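**Wed 10 April**

# Prantl Opens Its Training Rooms to the Public for a Day of Robot Demonstrations

Prantl will hold an open day at its Trikovier site this spring, giving residents, students and local employers the chance to see how household robots are taught to handle cloth. The day is organized with Esunetti, which supplies the hand-held grippers used in the program.

Visitors will be able to walk through 11 training rooms, each furnished like part of an ordinary home. In these rooms, operators carry out everyday chores with grippers held in the hand, and the recordings are later used to train robot arms. Work will continue on its normal schedule during the open day, and operators will answer questions between sessions.

"People often expect to see a finished machine that does the laundry on its own," said a spokesperson for Prantl. "We would like them to see the stage before that – the long, patient part where a person shows how a piece of cloth should be picked up and laid flat."

The program has recorded 3,461 sessions to date. Folding and spreading fabric account for 900 of them, and this share is expected to grow as the bedroom work expands. Soft materials remain difficult for robots, as a towel or a shirt seldom lies the same way twice.

## What Visitors Will See

The tour begins in the kitchen rooms and ends in the bedrooms. Each stop includes a short talk and a live demonstration:

- **Kitchen rooms.** Operators sort cutlery, close containers and wipe counters. Visitors may try a gripper at a separate table, with help from staff.
- **Recording room.** Staff replay earlier sessions on a large screen and explain how unusable recordings are found and removed.
- **Bedroom rooms.** Operators work in pairs on spreading and folding cloth on a bed, using hand-held grippers with black fingers.

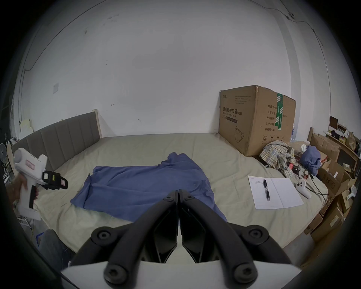 ## Attendance and Registration

Admission is free. Tours leave every half hour and are limited to 17 people, so registration in advance is required. Places can be reserved through the Prantl front desk or at the Pevanetti community center, where printed programs are also available. School groups should contact the front desk before choosing a time.

All rooms are on the ground floor and can be reached by wheelchair. Visitors are asked to leave large bags at the entrance. Children under 12 must be accompanied by an adult.

A second open day is planned for August.

## About Prantl

Prantl records and prepares training material for household robots. Its Trikovier site includes training rooms, a recording room and a small repair shop for grippers.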